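Teder planner: bimanual reaching in a cluttered room
Lalholm software notes, 12/11/2022

Teder is the motion planner we run on top of the Vimport perception node. This gallery covers reaching for a soft bag on a glass table, with both arms sharing one collision map.

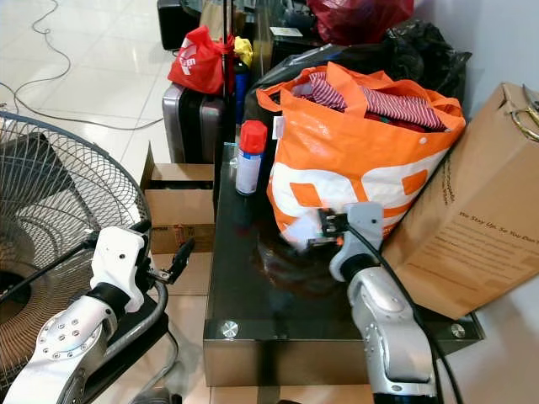 Dark glass remains the weak point in the depth stage. Reflections come back as points below the table plane, so Vimport fits the plane first and discards anything under it. The map is rebuilt every 31 ms and capped at 1152 boxes. Deformable items get a padded hull – 3 cm by default, set per object class in the Assefa config file. Goals are rejected if either elbow would enter the padding.

Planning time over the December runs had a median of about 253 ms. Most of the spread comes from the wrist limits, which still force a second solve when the approach is low. 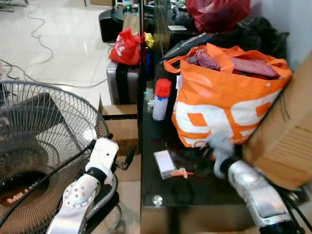 Right gripper at the front of the orange-and-white bag, with the spray can standing just left of it on the glass.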